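Zodwa Naidoo hands me the gripper and tells me to stop being so polite with it. I've been picking things up like they're my nan's good china, and apparently that makes for lousy training data.

The idea behind Vileo is lovely and a bit cheeky – you skip the robot while you're teaching it! People do the chores with a hand-held gripper, a camera on it records the lot, and the policy learns from that footage. Xolani Molefe's team gave it 100 demonstrations of one pick-and-place job and got 85 per cent success on a real arm (their old method managed 47). 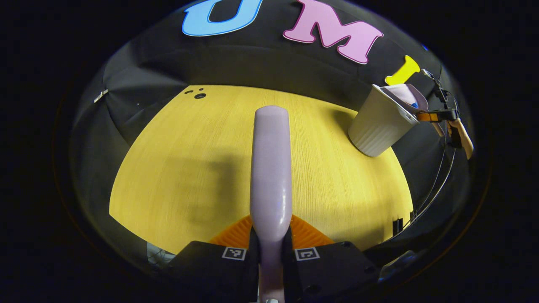

I ask Xolani about the other 15 per cent and he groans. Mostly it's slips, he reckons, when the fingers close a touch too high. He's spending Saturday on those, and I've been told I can come back if I promise to grab things properly.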